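Stadance workroom – monthly walk-round, June

Back again with the clipboard. Same list as last month, in the same order, because Toshiko Sekiguchi asked for the order to stay put so she can lay the sheets side by side. My comments go under each item and I'm afraid they've got longer.

1. Floor surface – clean, sound, no lifting edges
OK. It's a shiny grey marble-pattern floor and it shows every crumb, so at least you know when it needs doing. I walked the whole length in my socks (don't tell anyone) and didn't feel a single raised edge. Please go easy on the polish though! A floor that glossy is quite slippery enough when someone comes in with rain on their shoes.

2. Table – stable, no splinters, corners safe
OK. I leaned on each corner in turn and got no wobble. The corners are rounded, bless whoever chose it, as I've walked into them more often than I'd like to put on a form.

3. Table top – kept clear at the edges
Comment only. Small things do migrate to the edge and then they're one elbow away from the floor. Could we all try to push phones, cards and little boxes a hand's width in?
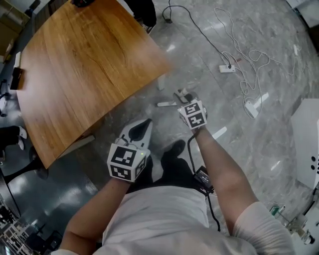
Faraji Magesa: A hand's width is fine for phones, but I'd go further for drinks. Could we have them at one end only? I mopped up twice last month, and the second lot had got under the cabinet before I found it.

Yes, agreed, and I've pencilled it in as item 3a for next time. One end for cups, and we'll argue about which end over tea.

4. Walkways – 90 cm clear, door to back wall
Pass, just. Chairs get left where people stood up from them, me included. Bags on the floor next to the table are the other one. There are hooks by the door, the Gulby ones, and on my visit 2 of them were free.

5. Trailing leads
ACTION NEEDED. I know I say this every month. The white and black leads running to the power strip have got into a proper tangle across the open floor, and that's where people walk with their hands full. I'd like them sorted along the wall, with a cover over any stretch that has to cross. Olaniyan do a rubber one that lies nice and flat, order code 3949, and I've asked for a price on 2 lengths.

6. Power strip – condition, not overloaded, away from water
Casing fine, switch fine, nothing warm when I put my hand on it. I'd be happier with it up off the floor. The water dispenser is at the back wall and it does get splashed around when people fill up in a hurry. 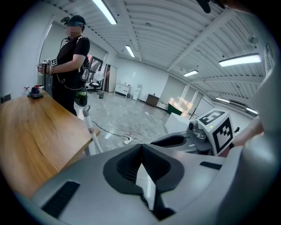
While I was at that end I checked the drip tray on the dispenser as well, and it wanted emptying, so I did it. If you fill a cup, have a quick look at the tray. It takes 20 seconds.

7. Spray bottles and cleaning things – labelled, put away
Partly. The red spray bottle lives on the table more than it lives in the cabinet. I don't mind it out while someone's wiping down, but it shouldn't share a table with people's drinks. Label to be checked by Toshiko please, my glasses weren't up to it.

8. Items leaning against walls
ACTION NEEDED. The two tall framed pictures are still waiting to go up. If they're staying on the floor, could they at least be laid against the wall at a better slant, with something grippy under the bottom edge? Rodar quoted for hanging them in spring and I never heard what came of it.

9. Lighting
All tubes lit, no flicker, no buzzing. Lovely.

10. Bin – emptied, not blocking anything
Emptied. It's a small bin for the number of us, so it fills up by lunch. Not a hazard, more a grumble.

11. Crate on floor near cabinet
Is anybody using the dark wooden one? It's heavy enough to stub a toe on. If it isn't claimed I'll move it to the store.

Carried over to July: items 5 and 8, plus the new 3a. Sheet is on the hook by the door if you want to add anything in pen.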